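Section 5: Setting up your Skilavik counter scale

Welcome to the fun part! Once the scale is level and zeroed you'll use it for everything – bread, jam, coffee, the parcel you've been meaning to mail. Set aside a few minutes and have your Orley power cord handy.

5.1 Placing the scale

1. Choose a hard, flat spot. Stone, glass and solid wood all work well. Cutting boards and placemats don't, as they flex a little under load.
2. Turn the two front feet until the bubble sits inside the ring.
3. Plug in the cord and press ON. The display runs through a quick test and settles at 0.

Note: If the display drifts, look for a fan or an open window nearby. The scale is sensitive enough to feel a breeze!

5.2 Calibrating

1. Hold UNIT until CAL appears.
2. Wait for the display to show 1000, then set the 1000 g weight in the center of the platform.
3. When PASS appears, lift the weight off and press ON again.

Caution: Don't press down on the platform with your hand during calibration. The reading will be off and you'll need to start over.
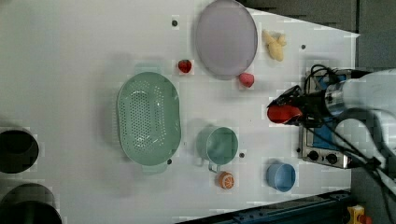

5.3 Weighing with a bowl or plate (TARE)

TARE is the key you'll fall in love with. It sets the display back to 0 with your container already on the platform, so only the food gets counted. A flat plate like the lavender one is great for a few strawberries or a peach, and a big oval colander like the mint-green one is fine too, as long as it clears the wall and any jars behind the scale. Let a rinsed colander drain fully before you press TARE – drips will change the reading.

1. Put the empty container on the platform.
2. Press TARE and wait for 0.
3. Add your food and read the weight.
4. For the next ingredient, press TARE again and keep going. You can do this as often as you like!

Caution: The limit is 2560 g, container included. Above that the display shows HI and beeps until you take something off.

5.4 Saving a container

Use the same bowl every morning? Press and hold TARE for 5 seconds and the scale remembers its weight, even when unplugged. There are two memory slots, M1 and M2.

Guide revised Nov 10, 2022, by Dexter Dunleavy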